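Garside Heritage Walks: interim progress report to the Cirklow Visitor Fund
Reporting period: April to September

1. Purpose of the grant

The grant supports guided day tours from Harilholm to the old quarter of Nostomitz, with coach transfer, a walking guide and a market lunch. The period covered is the first full season of operation. Figures are taken from the booking system and the guides' day sheets. Where the two differ, the day sheet has been used.

2. Delivery against targets

The target for the period was 1000 passengers. The number carried was 1359. Group size was capped at six for the walking section throughout, as set out in the grant agreement, and larger bookings were split between guides. The number of departures delivered in the period was 80 above plan. Most of the extra departures fell in July and August and were run with the second vehicle.

The morning departure from Harilholm was moved from 9.15 to 8.45 in June. The earlier time avoids the queue at the Nostomitz river bridge and gives a longer stop at the abbey cloister. Late returns fell after the change. The afternoon departure was left as it was.

Cancellations by the operator were all caused by high water on the lower road. Passengers were offered another date or a refund, and refunds were paid within the agreed period. There is no diversion suitable for a full-size coach, and the minibus cannot take the hill route with luggage on board.

3. Route and content

The walking route now runs from the coach stand to the customs house, the abbey, the covered market and the two lower gates. The upper gate was dropped in May when scaffolding went up on the stair. It will be put back when the town reopens the stair, for which no date has been given.

Guide notes were rewritten for the abbey and the customs house. The old notes repeated two dates that the town archive does not support. Printed notes are available in English and German. A French version is with the translator and will be paid for from the existing print budget.

4. Market lunch

Lunch is taken at the covered market and is included in the tour price. The menu is bread, cheese, a hot dish and fruit. The hot dish changed monthly. Dietary requests are now collected at booking and passed to the stallholders by 5 pm on the day before travel. Before this change the requests were passed on by the guide on arrival, and several could not be met.

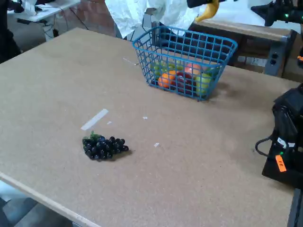
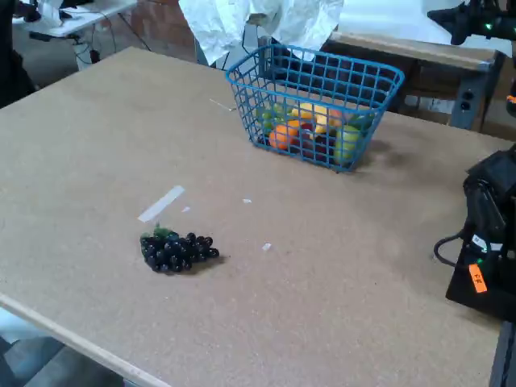

Dark grapes on a tan board, both views; the basket of mixed fruit is in both.

Feedback forms show that passengers rate the lunch stop above the abbey and below the customs house. The most common complaint is the length of the stop, which some passengers find too short on busy days. An extra fifteen minutes will be tried in the autumn programme.

5. Spending

Spending on guide fees is above budget as a result of the additional departures. The excess is covered by ticket income and no transfer between grant headings is requested. Coach hire is within budget. Signage is underspent: the finger post at the coach stand has been made but the town has not yet approved its position.

6. Risks

Road closure by high water remains the main risk between November and March. The winter timetable has been reduced to one departure per operating day. The second risk is guide cover. Two trainee guides have completed the abbey module and have still to be assessed on the gates.

7. Next period

- Run the reduced winter timetable
- Install the finger post once its position is approved
- Issue the French notes
- Complete the trainee assessments
- Agree next season's coach rates before the end of February

The signed expenditure schedule and the blank feedback form are attached as Annexes A and B.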